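3.2 Collecting the packing demonstrations

We come now to the part of the work that took up most of our time and, if we are frank with the reader, most of our affection. The learning method described in Section 4 is only as good as the examples it is fed, and the examples were made by people sitting at a pair of hand controllers, moving two robot arms through a household job from start to finish. We want to describe how those people worked in some detail, because papers we admired when we were starting out tended to hurry past this step, and we spent a long summer finding out for ourselves what they had left unsaid.

The job is called Market Bag in our task list. Toy fruits and vegetables begin in two plastic baskets, and the operator has to move a named set of them into an open canvas tote bag standing in front. Each arm carries a parallel gripper. The operator may use either arm for any item, or both together for the larger ones, and may put an item down and take it up again as often as needed. Figure 3 shows the workspace with both arms at the baskets. We chose a soft bag over a box quite deliberately. A box keeps its shape and forgives a careless approach, while a bag sags, leans, and lets its handles fall wherever they like, and an operator has to keep looking at it and thinking about it all the way through.

Keith Sutcliffe and Sânziana Vlad recorded the first demonstrations, and their early habits shaped everything that followed. Both of them began by driving the gripper straight down onto each item, which worked nicely for the orange and very badly for the eggplant. A long, smooth vegetable lying at a slant wants to be taken across its narrow middle, and that means turning the wrist before coming down. Sânziana started doing the turn high above the basket, where there was plenty of room, and her recordings were noticeably calmer to watch. We asked all later operators to do the same, and we wrote it into the one-page guide that each of them read before a first session.

The cabbage deserves a word of its own. It is wide for our grippers, and an operator who squeezes it from the top will usually see it roll away to the far side of the basket. Veronica Olteanu suggested steadying it with one arm while the other reached under — a movement any cook would recognize — and this became the preferred way. It is slower, and we kept it anyway. A learner copying a patient two-handed lift seems to pick up something about using the arms together that it does not get from a string of one-handed grabs, a point we return to in Section 5.

In all we kept 3,093 demonstrations, made by 8 operators. We set aside a further 78 in which the controller link dropped or the operator asked to stop. We did not throw out recordings merely for being clumsy. If an item slipped and the operator went back for it, the whole episode stayed in, slip and all, and we are glad of that choice now. The recoveries turned out to be some of the most useful material we had, and they are very hard to produce on request. Ovidiu Iordache once spent an entire morning trying to drop a lemon on purpose in a natural way, and we could tell every one of those attempts from the real thing.

A session on the Irkdale controllers ran for as long as the operator felt fresh, with a rest whenever the operator asked for one. Remote handling is tiring in a way that is hard to explain to someone who has not tried it. There is no sense of touch coming back through our controllers, so the eyes do all the work, and near the end of a long sitting people start closing the gripper a little too early. Beathag Leckie went through the recordings in September and marked these early closings by hand, along with the start and end of each grasp. Her marks are released with the data, and we are very grateful for them.

Figure 3. The Market Bag workspace, with two arms, two baskets of artificial produce, and the canvas tote bag.
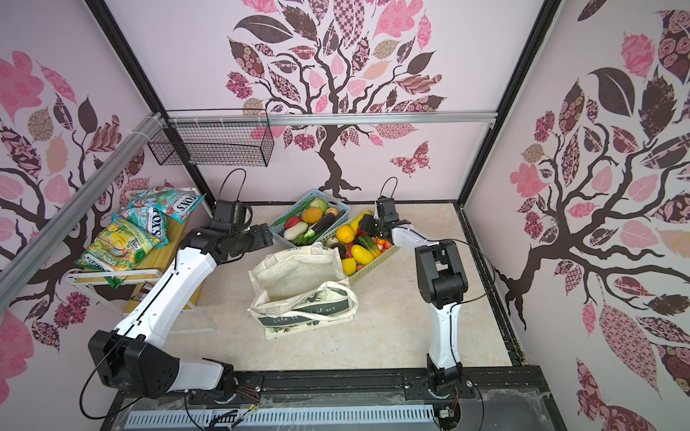 Between episodes the operator put the items back and changed their order a little, working by eye and following no fixed plan. We had first drawn up a printed layout for every start, and gave it up when we saw how much time it cost and how little variety it bought us. People left to themselves are pleasantly untidy, and the starting positions they produced covered the baskets well enough for the tests in Section 5.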